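Drinks station FAQ - Drendale meeting rooms and breakfast bar

Last reviewed in July. Questions not covered below go to Caroline Temba at the front office.

Which rooms have a drinks station?
The breakfast bar on the ground floor and the two larger meeting rooms, Unelach and Rugemalira. Smaller rooms can request jugs.

What is served?
The standard set is one hot drink, water and one cold drink. The hot drink is tea or filter coffee, chosen at booking. Squash is the default cold drink.

How many people does one set cover?
A standard set is planned for 32 guests at one serving each. For larger groups, book a second set or a mid-session refill.

How do I pour?
Stand the glass on the grate, directly under the spigot, before touching the tap. Work the tap by its loop handle and let go a little before the level you want. Do not hang bags or lanyards on the handle.
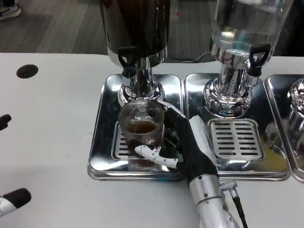 Glass on the grate of the left-hand tray, with the clear dispenser on the next tray along.

Can I use a glass for hot drinks?
Yes, if it comes from the station. The ribbed glasses are rated for hot filling. Thin-walled glasses from the bar are not and should be kept for cold drinks.

The tap drips after closing. What should I do?
Check that the handle has returned fully. If it still drips, leave the tray in place and report it. The usual fault is a worn seat washer - Keir Aitken keeps spares and can fit one in a few minutes once the dispenser is drained.

How often are the drip trays emptied?
After every session, and at 11 a.m. in the breakfast bar. Grates lift out and go through the dishwasher. Trays are washed by hand with a soft cloth, as scouring pads mark the steel.

How is limescale handled?
Spigots are descaled every Thursday. Water for the stations is drawn through a Vesamis filter cartridge, which we replace at 3,000 litres. The meter read 2,289 at the last check, so no change is due yet.

Can I move a dispenser?
No. A full dispenser is heavy and the base can slide on a wet tray. Ask staff to drain it first.

Can we bring our own drinks?
Cold drinks without pulp can go in a clear dispenser by arrangement. Pulp and fruit pieces block the spigot. Milk is served in jugs only.

How late can I change an order?
Until 4 p.m. the working day before. After that, water is the only item we can add.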